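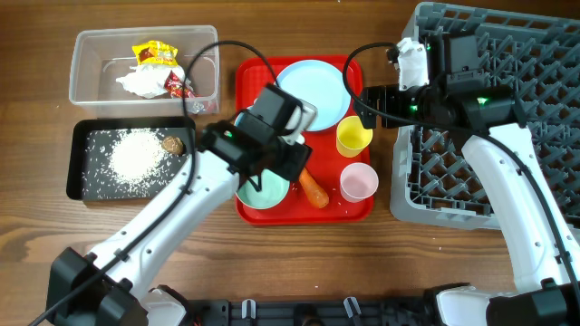

Yolanda Soler
Writes this blog, mostly about keeping a small kitchen going

I have been using the same system for clearing up after lunch since July, and I haven't changed much about it, so I thought I would write it down.

I use one table for everything. The clear plastic container goes at the back left, and it is for trash. Wrappers, used tissue, empty snack bags, all of it goes in there while I work, and then I carry it to the bin once. I used to walk back and forth with every wrapper. The container has no lid, which suits me fine.

In front of that is the dark one for food. Anything I haven't decided about goes there – the carrot, spilled rice, whatever was left over. In the middle is the red tray, and on the right is the dish rack.
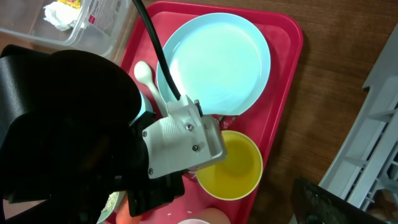

Plate and spoon on the red tray.

The tray is the part I would buy again first. It came from Fonby and cost less than the rack. Everything from the meal stays on it until it has somewhere to go, and the raised rim keeps crumbs from getting onto the table. Little bits of packaging end up on it too, and I pick those out before I do anything with the dishes. If a wrapper gets under a plate I will miss it every time.

After that I do the big things. The plate takes up the most room, so when it goes to the rack I can see what is left. Cups next, then the bowl, then the spoon. My brother-in-law Iker Segura does the spoon first and says it saves him dropping it. I tried that for 3 days and went back to my way.

Rice is the one thing that slows me down. It gets everywhere, cooked or uncooked. I push it into a pile on the dark surface with the side of my hand and tip it out from there. Grains that stay on the red tray are easy to see, and I leave those for last and wipe them all up together.

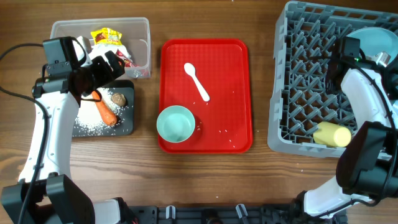
Blue plate and yellow cup in the rack, carrot and rice over on the left.

A word about the rack. It is gray plastic and big, too big really for the two of us. I bought it when we lived in Mindiren and had people over a lot. I looked at a smaller one from Kan but the pegs were so close together that a bowl wouldn't sit in it. With this one a plate leans where you put it, and a cup can lie on its side if that is how it lands. I don't line things up. It takes up a good part of the table, and I have gotten used to that.

The whole job takes me about 8 minutes. Longer if there is rice.
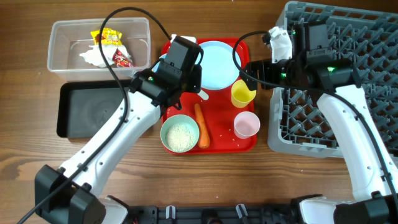 Rice in the green bowl, carrot beside it, wrappers in the clear container.

A few people asked about the cups after my last post. They are plain plastic, one yellow and one pink, and I don't remember where I got them. The green bowl holds enough dry rice for our dinner, so I often measure with it and skip the measuring cup.

Next I want to sort out the drawer under the sink. I have been putting that off since spring.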